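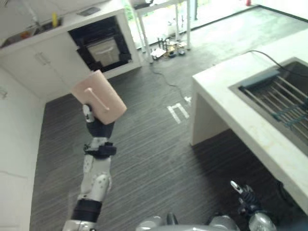 Shared kitchenware at Tratholm is to be washed and returned under one procedure, and the Residents' Office invites remarks on the draft before it takes effect in January. The draft covers mugs, plates, and flatware in the second-floor kitchen. Mugs of an unusual shape, such as the boxy pale pink one with the slim handle, would be washed by hand and drained on the rack over the island sink. All other mugs would go in the dishwasher.
Posted by tratholm_office
7 shares

Reply from v_strazds
Thank you for circulating the draft. I support most of it. I would ask the office to reconsider the hand-washing rule. Mugs of this type are generally suitable for the top rack, and a square shape is no obstacle if the mug is placed upside down at a slight angle. The rule would also keep one sink occupied through the breakfast period.

A separate matter is the labels. I recommend that every label be removed from the base of a mug before it enters circulation. Paper softens in the wash and the pieces end up in the filter.
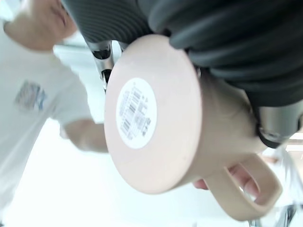
Pink mug, base view, with round barcode label.

Reply from jovville_annex
We must respectfully disagree on the labels. At the Jovville annex we keep an inventory of 1,621 kitchen items, and the barcode is the only practical means of checking stock. Labels on our mugs are replaced when they become unreadable. Removing them would leave the desk with no record of what has been issued.

Reply from v_strazds
An inventory label and a store label serve different purposes. If the office wishes to keep a code on each item, a washable one should be specified in the procedure. The present wording says only "labeled," and residents will read that in different ways.

Reply from tratholm_office
The point is accepted. Section 2 will be amended to say "labeled with a dishwasher-safe tag." The office would now like comments on Section 3, which deals with the main counter and the dishwasher.

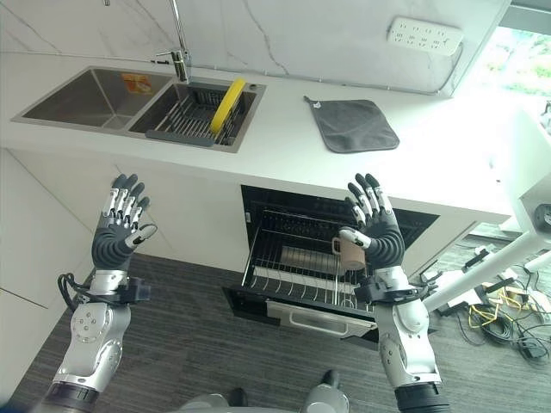
Main counter: double sink, rack insert in the right basin, dishwasher open below.

Reply from Vija Žukauskas
My comments on Section 3 are as follows. The right basin should be reserved for draining and the left for washing, so the slotted insert can remain where it is. The yellow scrubber should have a holder of its own, as it takes up space in the rack that is needed for cups. Cloths should be hung by the loop after use - the draft is silent on this. I also ask that the dishwasher rack be pushed in and the door closed as soon as unloading is finished. An open door at shin height is a hazard in any kitchen.

Reply from britier_house
Agreed on the door. I do not agree about the scrubber. A rack lets it drain properly, and a holder is one more thing to clean. As to floors, Section 4 makes no distinction between hard flooring and carpet, and I believe it should.
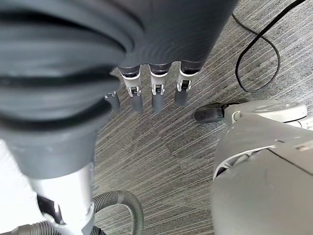

A spill on a hard floor can be wiped up with whatever is at hand. Carpet needs to be blotted with a clean white cloth, and the residents' guide should state where those cloths are kept. I would also prohibit carrying dripping racks across any carpeted area.

Reply from tratholm_office
Section 4 will be revised accordingly. The scrubber question remains open, and further comments may be added to this thread.

13 comments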